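Second arm pair – budget question
Posted by Navarrete, 10 February 2022

We have 2075 left for the Briltthorpe cell and it has to be committed by the end of the month. Options are spare grippers or a proper enclosure. Garment work on hangers, two arms, one rail each side.

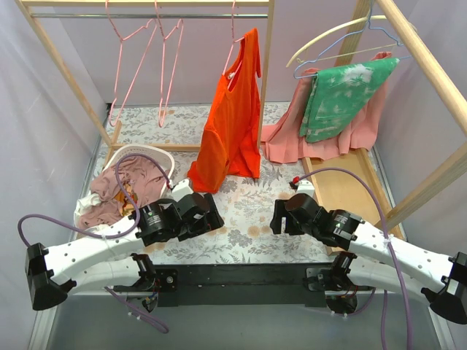
Totel quoted 35 per cable set, which I would add either way.

Condano wrote:
Grippers. Fingers wear, walls don't. Keep 100 back for hangers and mats.

tigwell_b wrote:
Disagree. Changing light costs you more hours than a worn finger. Enclosure first.
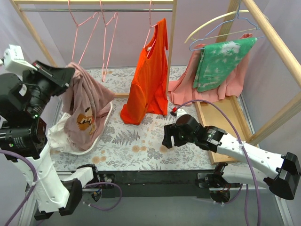
Also get the lead time in writing. Mine was ordered in November and is still not here.

Condano wrote:
A decent enclosure is up to 2000 fitted. That leaves no spares at all.

Recent topics
Rail mounts, secondhand
Cable ties or sleeving?

Contact | Back to top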